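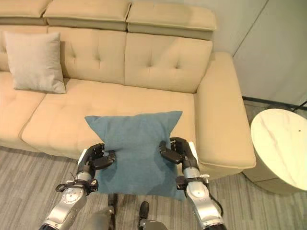 Seating > Sofas > Urora range > Urora Three-Section Sofa, Beige

Urora Three-Section Sofa in Beige

The Urora is a long upholstered sofa with button-style tufting on the back cushions, a padded headrest row along the top edge and boxy arms with a rounded front corner. It is supplied by Stornurden for homes, staff lounges, reception rooms and residential settings where one large piece of seating is preferred to several chairs.

The tufting is set in rows and continues faintly across the seat, so that the seat and the back read as one piece. Scatter cushions are sold separately. The model is shown with two colours from the cushion list, a pale greyish beige and a teal blue. The paler cushion is a little cooler in tone than the upholstery and suits rooms where the sofa is to stay in the background. The teal is the stronger choice and is most often ordered for rooms with a grey floor.

Construction

The frame is hardwood, glued and screwed at the corners, and is made at our Tulcombe workshop. The seat is supported on sprung steel and filled with foam under a fibre wrap. The back cushions have a softer filling than the seat. Each headrest section is padded separately and has a seam across its front, which allows a single section to be re-covered if it becomes worn or stained.

The cover is a smooth woven fabric from the Bastos collection. It is also available in stone, slate and moss. Fabric samples may be requested free of charge, up to a limit of five per household or organisation. Customers matching the sofa to an existing carpet or wall colour are advised to view the sample in the room itself, both in daylight and in the evening.

Sizes and configuration

The sofa is offered as a straight unit or with an additional seat section at one end. The additional section may be fitted on the left or on the right and should be specified when the order is placed. It cannot be changed from one side to the other after manufacture.

Full dimensions are given on the specification sheet sent with each quotation. Customers should measure doorways, stair turns and lifts before ordering. The arms are bolted on and can be removed for delivery - please state on the order form if this will be required.

Scatter cushions

Cushion covers are removable and are closed with a concealed zip. The pale greyish beige cover has a soft, linen-like texture. Cushions are filled with a loose fibre that moves towards the edges in daily use. To restore the shape, hold the cushion at both sides, press the middle in firmly several times and shake it out by the corners. Stand it upright against the back cushion when finished. A cushion left flat on the seat for long periods will lose its shape sooner.

Covers may be washed at 30 degrees and should be dried flat. Teal covers should be washed separately for the first few washes. Creases can be removed with a cool iron on the reverse side.

Care of the sofa

Vacuum the seat and back weekly with a soft brush attachment, working along the rows of tufting. Dust and crumbs collect in the indentations and should not be picked out with a pointed tool. Spills should be blotted at once with a clean white cloth. Do not rub, and do not use bleach or a household stain remover that has not been tried on a hidden area.

The fixed covers are not washable. Where a deep clean is needed, a professional upholstery cleaner should be engaged. Place the sofa away from radiators and out of strong direct sunlight, as all beige and pale fabrics will alter in colour over time.

The arms are not intended as seats. Damage caused by sitting on an arm is not covered by the guarantee.

Ordering and delivery

Each sofa is made to order. Manufacture takes roughly 14 weeks from receipt of the deposit, and orders placed in January may take longer owing to the annual closure of the workshop. Scatter cushions are held in stock and can be sent ahead of the sofa on request.

Delivery is to a ground-floor room as standard. Delivery to upper floors is available by arrangement and is subject to access. The crew will unwrap the sofa, refit the arms where necessary and take away all packaging. They are not able to remove old furniture unless this has been booked in advance.

Orders above £2000 qualify for free delivery on the mainland. Organisations wishing to pay on account should apply in writing before the order is placed.

Returns and guarantee

Scatter cushions may be returned unused within 30 days. As the sofa is made to order, it may be returned only if it is faulty or does not match the confirmed specification. Any fault noticed on delivery should be written on the delivery note and reported to Stornurden on the same day where possible.

The frame is guaranteed for five years. Fillings and fabric are guaranteed for two years under normal domestic use. Separate terms apply to contract settings and are supplied with the quotation.

Page last revised June 25, 2025.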